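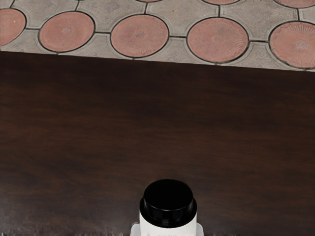 Marnie Ouellet, Contributing Editor, Paper & Paste
Posted 3/7/19

Accordion Mini Album From Leftover Cardstock

I own 40 sheets of cardstock too pretty to use. Eight of them are about to be used. You'll need a paper trimmer, a bone folder, double-sided tape and a ruler you trust. Mine is a Bakent, and we have an understanding.

Step 1. Cut and score

Trim eight strips to 4 x 8 inches. Score each across the middle at 4 inches, fold, and press the crease with the bone folder. If a crease wanders, call it the back page.

Step 2. Join the strips

Tape the strips end to end, overlapping by a quarter inch, so the folds zigzag. Check the direction before you press down. I've built a very nice spiral this way.

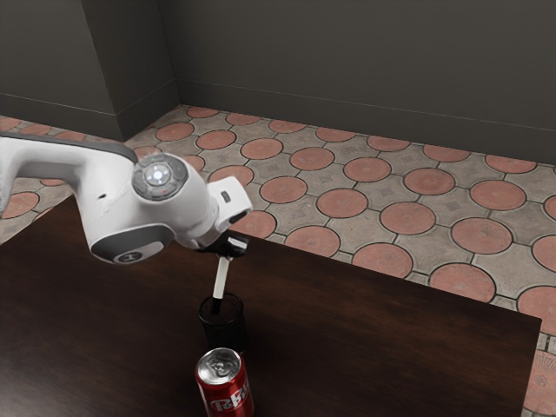 Step 3. Add color

Pick one neutral for the pages and stop there for a day. Then add accents, and make them small. The tiny green light and the little red dot on that white and dark gray arm are plenty of color for the whole thing, and your page can get by on two brads in the same way - put the stickers down.
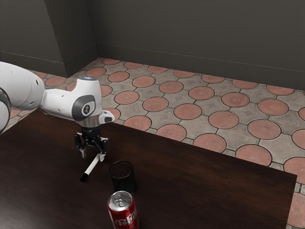 Step 4. Covers

Cut two squares of chipboard, 4 1/4 inches each, wrap in patterned paper and glue to the end panels. Leave under a dictionary overnight.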